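Notebook, Jovell camera kit on trial – outdoor path run, wet lens
August, written up 4:40 pm by me. Latifa Belhaj has the spare kit and the charger.

Picking up from the bench tests. The kit is the Jovell forward camera plus their "all-weather path following" package, which Ledley would like us to buy by the pair. Bench verdict stands: nice connector, bad manual, mounting screws of a size known only to Jovell.

The outdoor set is 1009 frames of the path. I wanted the wet ones, as the brochure has a whole page on wet ones and a drawing of a cheerful cloud.
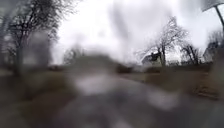
Ran everything through their path finder at default settings, then again with "rain assist" on. Rain assist takes 53 ms more per frame and, as far as I can tell, mainly makes the overlay line thicker. Confidence is a number up to 2000, for reasons the manual keeps to itself.

Went through the worst frames by hand afterward. Trees survive best. If we ever need a bare-tree follower, we have a product. 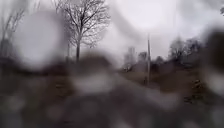

Drops over nearly the whole view. Pole right of center still readable, path edges not.

Asked Isaksson whether the old Osley unit did any better on this sort of input. He says it simply stopped and beeped – which I complained about in writing at the time. I withdraw some of the complaint.

The bright patches bother me more than the blur. Default settings like anything pale and low in the view and call it path. Sometimes it is path.

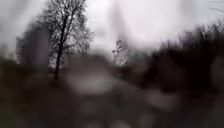
Pale patch on the path, left of center. Reflection or puddle, can't say from this.

Latifa's idea: mask the lower third and see if the confidence number drops to something believable. Tried it on a short batch. It went up.

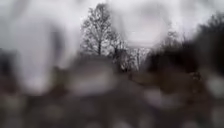

Still to do:
Rerun with the mask inverted, out of spite.
Ask Jovell what the wiper option costs and why it's an option.
Get the 2 hood samples back from Ledley.
No purchase order until the hood has been tried.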